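Skulero two-finger gripper, tried in the Arain simulator
Posted 21/03/2024

I wanted a cheap simulated gripper to test before buying the real pair. The Skulero model costs 70 dollars and loads into Arain without extra work. I put one on each arm of a white two-arm robot and started with the double doors.
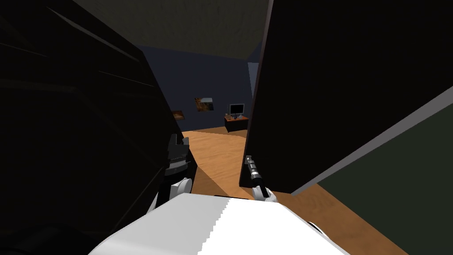
Both grippers between the dark panels, with the desk and monitor in the far room.

Setup took 6 minutes. The fingers are slim, so they suit tight spots, but the default closing speed is too high. I turned it down before doing any grasps.

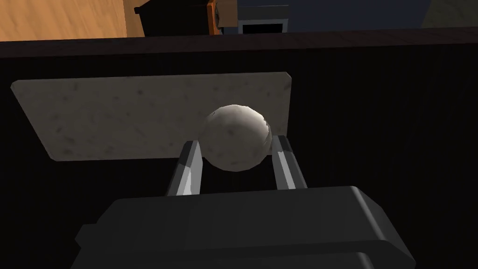 Grip force is set with one slider - simple, though I would like finer steps at the low end. The Westus model I used last May had a better slider and a worse manual.

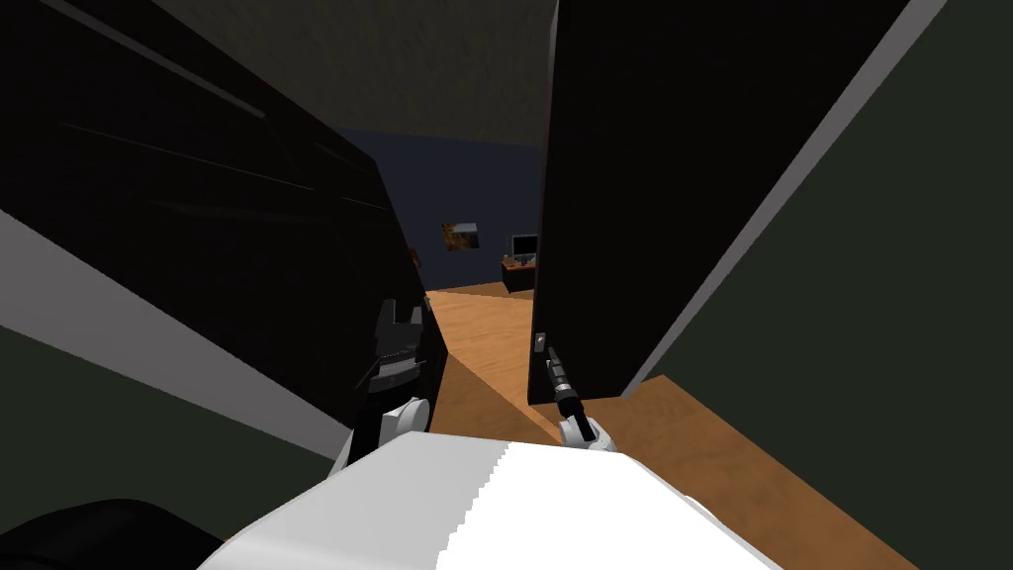

Does it need a separate controller?
The one built into Arain is enough. I also tried the Usberg controller and went back after a day.

Door handles are harder work than round objects. Wrist angle matters a lot, and the preset angles are too few. 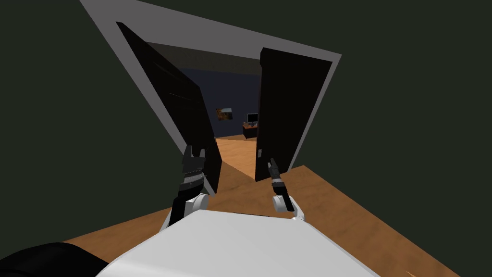

How much memory does it use?
Each gripper takes 5 MB, plus a little more with contact logging on.

I'm keeping it. Four stars.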